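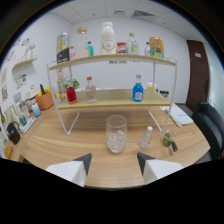
4. Loading the Pluka two-tier shelf

1. Stand the shelf on a flat table and check that all 4 legs touch the surface.

2. Put the bottles you pour from most often on the lower board, labels facing out.

3. Use the upper board for canisters, jars and cans. Place the heaviest bottle near the middle.

4. Keep ice, limes and mint on the table in front of the shelf – not on the boards.

Note: Wipe up syrup with a damp cloth, then dry the board. Sugar left overnight will mark the wood.

CAUTION: Do not slide the shelf when it is loaded. Take the bottles off first, upper board before lower, and lift with 2 hands.

For spare boards, quote part 1932.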